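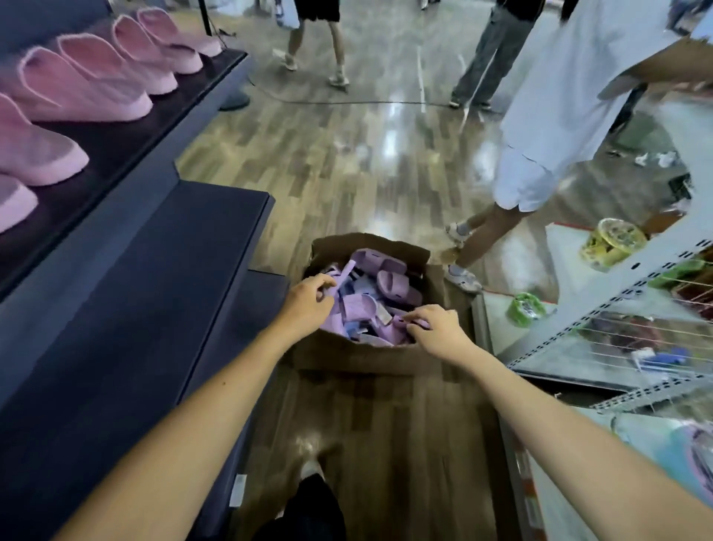
Store aisle puts two grippers and three cameras to the test in Cernbridge

CERNBRIDGE, 2022-06-16. Anyone who has ever dug through a box of mixed slippers looking for the other half of a pair will have some sympathy for the engineers at Parik, who have spent the better part of this spring trying to teach a machine to do it, and who have now taken their work out of the lab and into the footwear aisles at the Samholm store on the east side of town.

The small company, which makes control software for robot arms, has been comparing two grippers and three cameras on a job that store staff do by hand every day: reaching into an open carton of slides and slippers, taking hold of one, and bringing it out without dragging four others along with it. Before any of the hardware gets a turn, people do the job themselves while a camera records what their hands are up to, and those recordings are then used to train the arm.

"We started out thinking we had a gripper question, and for weeks we talked about nothing but grippers," said Anjana Wanigasekara, who leads the trials for Parik and who was kind enough to spend most of a lunch break explaining them to us. "Then we watched the recordings from the store and saw how much the other hand was doing. People hold the pile back with one hand while they pull with the other. Our arm was trying to get by with one."

The first gripper is a plain two-finger model with rubber pads, and the second, called the Cuervo, has three softer fingers that curl around whatever they touch. Each was given 100 tries at a carton of mixed slippers back at the Parik workshop, with the box shaken up again after every 20. The two-finger model did better with straps, since it can slide one finger underneath and pinch. The Cuervo was kinder to knit slippers and came up empty less often, though it had a habit of bringing up two at once, and Wanigasekara says she is not ready to call a winner.

The cameras have been a livelier argument. One was mounted on a post over the box, one on the wrist of the arm, and one was worn at head height by the person doing the sorting. Pale colors piled on top of each other gave the overhead camera the most trouble, because one lilac strap looks very much like the next lilac strap from up there, and a shiny floor with store lights bouncing off it did not help matters. The wrist camera sees beautifully until the fingers close, and then it sees mostly fingers. For recording people, the team has settled on the head-height view, at least through the summer.

Sotiris Vrettos, who manages the Samholm footwear department and has worked in shoes since he was in high school, was happy to let the recordings go on with customers in the store. He said shoppers mostly walk right past, although a few have stopped to ask whether the slides are on sale. (They were, as it happens, until Sunday.)

"I told them, if you want to learn this in a nice quiet room with one shoe on a table, you'll learn how to pick up one shoe on a table," Vrettos said. "Come in when a carton's just been opened and there are people going by. That's the job." He also asked that the price tags be left on for the tests, having lost a good many of them over the years to hands in a hurry, and the team now counts a torn tag as a failed try.

The project goes back to February, when Parik ran its first tests with sneakers. Those stand up nicely and have a heel to grab, and the results looked good enough that everyone got a little ahead of themselves. Slippers and slides brought them back down to earth.

Both grippers will be tried again next month on the same arm, this time with a simple paddle on a second arm to press down on the pile. Recording at the store is set to continue on weekday mornings for another 5 weeks, and the footwear department will keep its regular hours.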